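Birkalell handheld gripper kit, worth it?

trolwood_jav
Hi all! I've been going back and forth on the Birkalell hand-held kit since December and would love to hear from someone who has lived with one. It's $542 from Grisuvov (the Texier version is $900, and my budget winces). Mostly I want to know how the fingers hold up, and whether the camera sees enough of the table to be useful.

obinna_t
Hello Javiera! I've had mine for 3 months and I'm very fond of it, so take this with a grain of salt. The fingers are stiff, the grip is kind to my bad thumb, and you get a nice wide view between the tips. I had it out on the big table Sunday morning, before the kids got up.

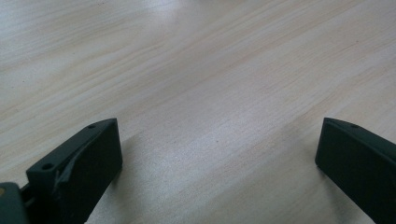

Birkalell fingers open over the table, bright patch in the middle

The screws do want a check now and then, but I'd buy it again.

greasepencil
Have to disagree with my friend Obinna a little. Look at that glare! The grain nearly goes white in the center, and my tracking hated that sort of thing. I sent mine back and paid up for the Texier, and I haven't regretted it.

obinna_t
Fair enough, though I'd blame my table and the light before I'd blame the kit. A dull cloth fixes most of it for me. I'm at 2,576 recordings now and threw out very few over glare.

greasepencil
A $900 kit doesn't need a tablecloth, is all I'm saying :)

trolwood_jav
Thank you both, this is so helpful! Leaning Birkalell. Obinna, does Grisuvov sell the fingers separately, or only as a pair with the mount?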